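Breva Knit Throw, Tan: Fabric Review
Silvia Machala

The Breva is a plain single-color throw sold by Tanoli. I have used it since August. Listed fabric weight is 300 grams per square meter, item number 3694.

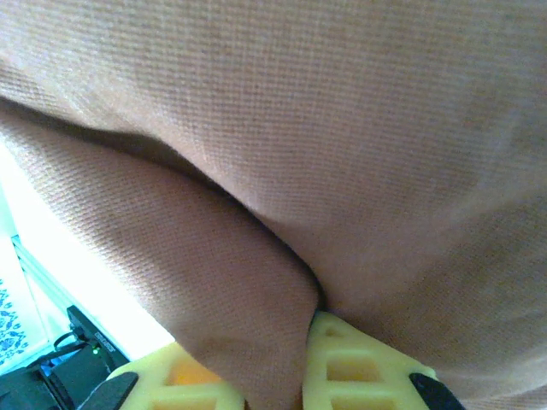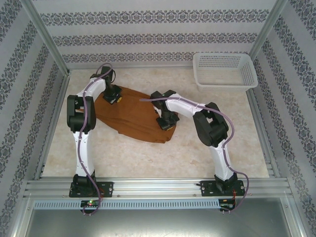
The color reads differently in the two photos, tan to peach close up and rust brown from farther back.

Fabric
Fine knit with small ribbed stitches. It bends into thick, rounded folds and wrinkles easily when left in a heap. I found two pulled threads near one corner after up to 10 washes.

Folding and storage
Edges need to be lined up by hand before the first fold. The folded throw fits a small basket.

Verdict
Good fabric, average finishing. Buy the darker shade if lint is a concern.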